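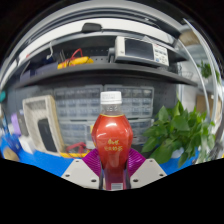

## 4. Collecting demos with the hand-held gripper (Tura set-up, bench tasks)

Read section 3 first if the pads are new. This part covers the grasp-height study only, for pouring see section 6.

**What we're after.** Same bottle, same hand, grip taken low or grip taken high. The Stirkamdale result was that a policy trained on low grips alone does fine on low grips and falls over on anything else. Mixed set did better. Brimley bench is repeating it with more clutter behind the object.

### 4.1 Before you start

1. Charge the handle. Full charge, not "nearly".
2. Wipe the lens. Dry cloth, no spray.
3. Check the mask. Lower part of the view should be black with a wavy top edge, dipping in the middle under the gripper. No black area = wrong profile loaded, go back to 3.2.
4. Check both pads are seated. Magenta mesh, ribs flat against the fingers, nothing peeling.
5. Leave the background alone. Shelf, drawers, instrument, plant, loose wire, all of it stays. Do not tidy between runs, a tidied bench is a new condition and needs a new folder.

> **Caution:** fingers close harder than you expect. Keep your other hand off the bottle once the trigger is past halfway.

### 4.2 Recording a low grip

1. Stand the bottle upright. Cap on, tight.
2. Start recording. Wait for the beep.
3. Come in level, fingers open, bottle in the middle of the view.
4. Close on the base. Pads should press on the lower body, either side, and the bulge of the bottle should sit above them. Neck and cap fully in view.
5. Hold for a count of two. Lift, move, set down, open.
6. Back off before you stop recording. Cutting early spoils the release frames.

Faceted bottles can turn as the pads close. A small turn is fine, keep it. If it tips, finish the motion anyway and tag the run `tip`. Failed runs go in the set, just not in the training split.

### 4.3 Recording a high grip

Same as above but close just under the shoulder. Go slower. Pads will hide any printing on the upper body, thats expected.

Aim for 50 of each per session. Swap low/high every ten so tiredness doesnt land all on one side.

### 4.4 Checking the set

1. Run the Mac Carthaigh filter with default settings.
2. Look at the reject list by eye. It is too keen on shiny objects, highlights on glossy plastic get read as tracking loss.
3. Put back anything that looks clean.
4. Write the totals in the log.

For reference, the first full set:

| | Runs |
|---|---|
| Recorded | 1894 |
| Kept | 1464 |
| Put back by hand (included in kept) | 106 |

If your kept share is much lower than that, check the lens and then the lighting, in that order.

**Note:** lens is very wide. Straight shelves and rails come out as arcs. Don't correct it before training, the model takes the raw view. We tried a flattened version and lost the edges, where most of the approach motion shows up.

**Note:** keep the grip label in the file name (`low_` or `high_`). The loader doesn't read the log.

Known fault: beep sometimes missing after a restart. Light still goes green, trust the light.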